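Manzano keeps one eye on the start lights and the other on Saturday

I caught up with Nicanor Manzano at eight in the morning, which he says is the only quiet hour he gets once the karting season is on. He had a coffee in each hand (both for him!) and a set of Kenda rain tires rolling around in the back of the van.

He's leading the regional championship for Gallardo with one round left at Carkidden, and I wanted to know how it feels to be the guy everybody is chasing. "Weird," he said. "Last year I was the one doing the chasing, and I slept a lot better."

He has 214 points to Apinya Somboon's 102, so you'd think he could take it easy. Except no, the final round pays triple, plus the endurance bonus, and the way he tells it he has already lost the thing four times in his head. I asked about the spin in the second heat at Iken and he groaned and put down one of the coffees. "I braked where I braked in practice. But practice was dry. That's the whole story, and my dad tells it better than I do." 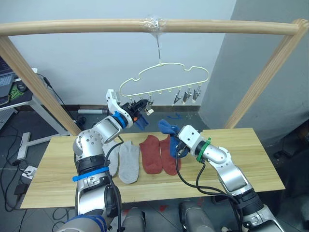
Adoración Nieto told me later that the spin was the best thing that could have happened to him, and that she'd said so to his face on the drive home. He'd been getting sloppy into the hairpin for weeks, in her opinion, and winning had covered it up.

When I passed this on he laughed and said she was right, "but she could've waited until we'd stopped for food."

We talked a lot about the kart, more than I can fit here. He's on a new chassis that likes a stiffer rear axle, and it took the team all of January to work that out. They did 893 laps of testing, most of them at Carkidden, most of them cold. "I know every bump in that place," he said. "There's one before turn five that I say good morning to."

Somboon is quicker over a single lap and he doesn't pretend otherwise. Where he thinks he has her is in traffic, late on, when the tires have gone off and it gets a bit elbows-out. She thinks the same about herself, by the way. I called her and checked!
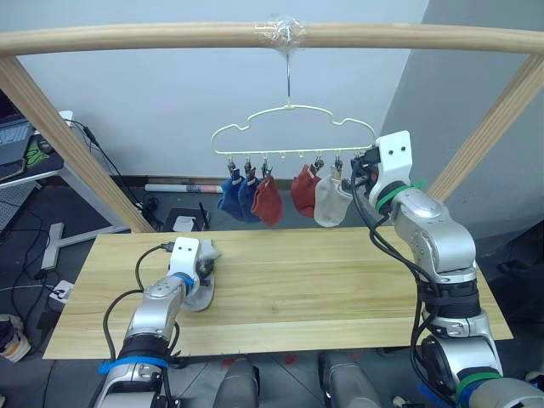

So would he settle for second on Saturday if it meant the title? "In a heartbeat. I'd take tenth. I'd push the kart over the line if they let me."

The final is 40 laps, with the start moved up to two o'clock, and Manzano plans to spend the night before at his sister's place, ten minutes from the track, with his phone switched off.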